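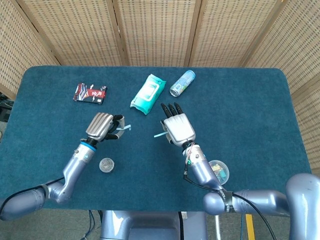
Carpet-topped table with the cane-type screen around it. The wipes and the can are typical of what ends up on it.

How do I clean and look after a carpeted tabletop?

Posted in Furniture and Surfaces, 17th January

Hedvig Brekke

I have a table with teal-blue carpet on top, rounded corners, and a folding cane-type screen that goes around the back and both sides. The carpet is glued down right to the edge. I put it on myself in November with an adhesive from the hardware store in Veltusthorpe, over a plain board top.

It gets used every day for small stuff. Packets, boxes, drink cans, things that need sorting and putting away. I like the carpet because nothing slides and it is quiet when you set something down. The trouble is keeping it clean. Lint and crumbs work down into the pile and I can't shake it out like a mat. Last week a can leaked and I now have a sticky patch the size of my palm, near the far end.

So far I have tried a hand vacuum, which gets the loose stuff but not the grit, and baby wipes on the sticky spot. The wipes took the color of the drink out but the pile dried stiff and it picks up dust faster than the rest.

What I would like to know:

How do I get the sticky patch out without soaking the glue?
Is there something better than the hand vacuum for the grit?
Do I need to do anything about the screen? The weave has a lot of little slits and they are collecting dust too.

I would prefer not to pull the carpet off. The table is 104 cm across and I only have a small offcut left, so I can't redo the whole top.

Leinonen

Stiff pile after wipes is leftover product. Most wipes have some kind of lotion or soap in them and it stays behind in carpet, then dirt sticks to it. More wipes will make it worse.

What worked on mine, which is also glued carpet on board:

Mix a small amount of clear dish soap in a cup of lukewarm water. Try it first somewhere that doesn't show. Dip a white cotton cloth in it and wring it out hard, so it is damp and does not drip when you squeeze it again. Press it on the patch and lift. Don't rub in circles or you will fuzz the pile. Turn the cloth to a clean part each time.

Then do the same with plain water and a second cloth. This is the part people skip. I usually go over it 4 times with plain water before the cloth stops feeling slippery. After that put a dry folded towel on it with something heavy on top, and leave it for 2 hours. Brush the pile up with a soft nail brush while it is still a little damp and let it air dry overnight.

That little water never bothered my glue. If yours is a water-based adhesive, be more careful near the edges and the rounded corners, where the carpet is under the most pull and likely to lift first.

For grit, loosen it before you vacuum. Use a stiff brush in one direction, then the other, then vacuum with the narrow nozzle on a proper vacuum with a hose. Hand vacuums don't have the suction. A rubber pet hair brush is good for lint.

Cans I would stand on a tray. A can on its side on carpet will leave whatever is around the rim even when you think it's empty.

Kengate

just get a lint roller, the extra sticky kind. I do mine every couple of days and never had to wash it. dont know about the sticky part, maybe vinegar?

Gunnel Sjögren

I agree with Leinonen on the rinsing. I'd hold off on the vinegar until the soap and water has been tried, and test that on your offcut first too.

Nobody has answered the screen part. Do it before the table, or the dust lands on the carpet you just cleaned. Fold the panels out flat if you have the floor space. Use a dry, soft paintbrush, a wide one, and brush along the weave from the top down with the vacuum hose held close to the other side. It pulls the dust through the slits. I wouldn't use the vacuum brush directly on the weave, it can catch on a loose strand.

If it is real cane you can wipe it with a barely damp cloth once or twice a year. If it is paper cord made to look like cane, keep it dry. Wet a fingertip and touch it somewhere at the back. Paper cord goes soft and a bit fuzzy.

The darker wood strips between the panels only need a dust cloth.

Hedvig Brekke

Thank you. I did the soap and water last night and then the plain water, and you were right about the slippery feeling, it took a lot of rinsing. The patch is soft again. You can still find it if you know where to look. The glue has held. I have not started on the screen yet. I tested the back and it stayed firm, so I think it is real cane.

Leinonen

Good. If the patch starts picking up dust again in a week or so, repeat the plain water part only.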